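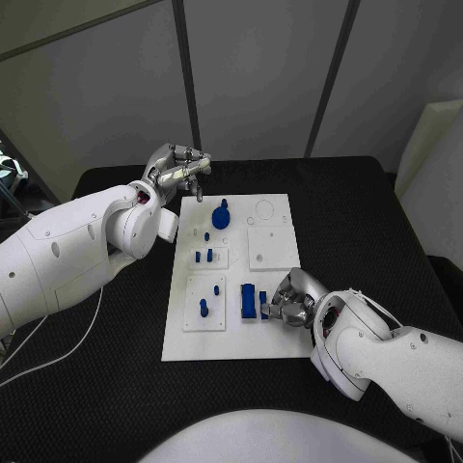

July, evening, Grasbridge workshop

Second session on the task board. Started at 3, stopped when the left wrist began reporting a temperature I did not like — 55 on the housing sensor, limit set at 59. Let it idle with the brakes on and wrote this up in the meantime.

The board is flat enough. I had suspected a bow after the last print and spent too long with a straightedge confirming there wasn't one. The sub-plates are screwed down at the corners and do not shift under load. The board itself does. Pushing sideways on any of the blue parts moves the whole thing on the table before the part gives, so every taught position drifts after a few attempts. Rubber feet did little. Next attempt is a pair of stops screwed to the tabletop, if the workshop agrees to holes. I will ask before drilling.

Right hand: the narrow block is still the difficult one. The approach from the lower right is fine until the fingers close, then the big block next to it gets in the way of the fingertip. Tried rotating the wrist further in. That clears the big block but brings the elbow near its soft limit, and the planner then picks a different solution and swings the arm out over the edge of the table. Put a joint constraint on it and the swing stopped. Planning time went up. Acceptable for now.

Grip force is another matter. The Kostiuk driver takes a current value per finger, and the values are not comparable between fingers. The same number that holds with the index crushes with the thumb. I made a table by hand, pressing each finger against the kitchen scale at a few settings, and fitted a line. The fit is good in the middle and poor at the bottom, where friction in the tendons takes over. Small parts live at the bottom.

Left hand: only used for hovering today. The fingertip offset in the model was 2 mm long. Found this by bringing the finger down toward the top edge of the board and watching where the software thought contact should be. Corrected in the config, and copied the old file to the Nandberg drive before overwriting it. The last time I skipped that step it cost me an evening.

Cable from the left arm needs a proper route. It hangs in a loop and lies on the table, and on one of the wide moves it dragged. Two clips and a bit of braided sleeve would do it. There is sleeve in the drawer under the drill press, wrong diameter.

Emia (the logging script, still badly named) dropped frames again when both arms were streaming. It is the disk write and I have known that for a while. Moved the write to its own thread and ran both arms back and forth with no gaps in the timestamps. Did not test with the hands streaming as well.

To do:
— stops for the board
— redo the low end of the force table with a better scale
— sleeve, correct size
— left hand offset, check again at a second height
— fan on the left wrist, or slower moves

Wrist down to a sensible temperature by the time I finished the list. Powered off anyway.

Contact | © Grasbridge build diary | Back to top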